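Magnesium glycinate vs. citrate for night leg cramps
Minerals and Electrolytes > General

kettle_row
Posted 5/21/26
I get calf cramps at night, usually in the second half of the night, several times a week. I bought Talden magnesium citrate in April and have taken it with dinner. Cramps are maybe a little less frequent. The side effect is loose stools most mornings. I am considering a switch to glycinate at the same elemental dose. Has anyone compared the two directly? No prescriptions, no kidney problems that I know of.

R_Leblanc
What is the elemental dose? Labels are inconsistent. Some list the weight of the whole compound and some list the magnesium alone. A capsule that says 600 mg of magnesium citrate on the front does not contain 600 mg of magnesium. Look at the Supplement Facts panel on the back.

kettle_row
Front says 600. I threw out the box with the panel on it and the bottle only has the front label and directions. I will look it up. The bottle lives in the kitchen with everything else I take, so at least I don't forget it. 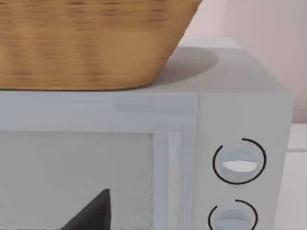

Directions are two capsules with food, and I have been taking both at dinner. I have not tried splitting them between breakfast and dinner.

dorsal
Split the dose before you spend money on another form. Citrate pulls water into the bowel and the effect depends on how much arrives at once. I had the same complaint and it went away with one capsule in the morning and one at night. I did not need to change products.

palmetto39
I disagree that splitting is enough. I split citrate for 30 days and still had problems. Changed to Kidadel glycinate, no problems since the first week. Cramps stopped too.

R_Leblanc
The cramps stopping is one person with no control. Night cramps come and go without treatment. The trials of magnesium for ordinary night cramps in older adults mostly found little or no difference from placebo. Pregnancy cramps are less clear. I would not expect the form to matter much for the cramps themselves. For the gut, glycinate is reasonable to try, though the evidence there is thinner than the marketing suggests.

palmetto39
I know what a placebo is. I am reporting what happened. I had cramps for almost 5 years and now I don't.

R_Leblanc
Understood. I am only saying the original poster should not expect it.

dorsal
kettle_row, are you drinking enough, and do you stretch? Calf stretch against a wall before bed, knee straight, heel down, hold and repeat on each side. The evidence is not strong for that either but it costs nothing.

kettle_row
Not stretching. Water is fine, I think. I don't eat many greens or beans, so I assumed I was low on magnesium. 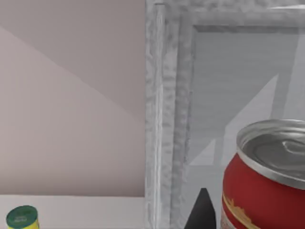 Kitchen, counter side.

Looked up the panel on the Talden site. The 600 is the compound, as Régis said. I will split the dose first and add the stretch.

jurmont_hiker
Posting for anyone who finds this later. Magnesium binds some antibiotics and thyroid tablets, so the doses have to be kept hours apart. Ask the pharmacist how many. With reduced kidney function, do not take it at all without talking to a doctor. Also, frequent cramps can come from a diuretic or a circulation problem, and a supplement will not fix either one.

dorsal
Agree on all of that. Is the Bakker powder still sold? It was easier to divide than capsules.

palmetto39
The citrus one is. The plain one I have not seen in a while.

kettle_row
Staying with capsules for now. I have a checkup coming and will ask for a basic metabolic panel and a magnesium level while I am there.

R_Leblanc
Do that. Keep in mind that serum magnesium can read normal when total body stores are low, so a normal result does not settle it. The kidney numbers on the panel are the more useful part for deciding whether to continue.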